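Gripper week, part two

I finally got the second gripper working in simulation, and I have been grinning at my monitor since breakfast. If you read the last post you know the plan: two grippers, one arm, one kitchen, a pile of awkward food, and as many attempts as my poor graphics card can stand in a month.

The two contenders are the Coltetel, a parallel jaw with wide flat pads, and the Wunum, which has linked fingers that swing inward on an arc as they close. I had models of both from last August and never got around to giving them a fair comparison. Then Oi-ling Cheung sent me a cleaned-up version of the Wunum linkage with the joint limits fixed (thank you, thank you!) and I had no excuses left.

First up were the easy things, boxes and cans. I ran 500 grasps with each gripper, and they were so close that I wouldn't pick one over the other on that alone. The Coltetel is quicker to set up. You give it a width and a height and it goes. With the Wunum you have to remember that the fingertips move forward a little as they come together, so if you aim for where the pads are when it's open, you'll poke the counter. I poked the counter a lot. I fixed it with a small lookup table that backs the wrist off as the fingers close, and it took me most of an evening to notice I had the sign flipped.

Food is where it gets fun! Anything lumpy makes the Coltetel rock the object sideways, because one pad lands on a bump before the other pad lands on anything. The Wunum seems to forgive that more. It also stalls in a funny way when the object is fatter than expected: the controller keeps asking for more, the fingers just sit there, and the joint error climbs until the safety cutoff trips. I raised the cutoff, then lowered it again, then did what Yung-ching Lai told me to do in the first place and switched to a force target for the last bit of the close. Much better. Should have listened.

I've also been playing with camera placement. My old setup looked down from above the counter, and it's great for planning but useless once the hand gets in the way. Moving the view to the wrist, looking out past the fingers, was a huge improvement. You lose the wide view of the kitchen, but you can see which side of the gap the food is on, and small corrections get so much easier to learn. I kept the overhead view running at a lower rate for the approach, and the policy takes both. Over 200 demonstrations in, I think the wrist view is doing most of the work.

One thing I want to sort out before I trust any of these numbers is friction. The Malý material settings I've been using treat every cooked thing like the same slightly grippy rubber, and a roast is not a rubber ball. I tried three values and the ranking between grippers held, but the gap changed quite a bit. I'd love to hear from anybody who has measured pad friction on real food and is willing to share.

Next on the list is the Avosard controller, which promises a smoother handoff between position and force. I have 11 objects picked out for it and 1,000 grasps queued to run overnight. The skewered meat is my favorite of the bunch and also the meanest, with a bulge at one end, a lobe off the side and a bit of stick poking out, so it gets the first run. 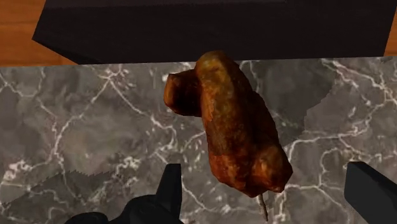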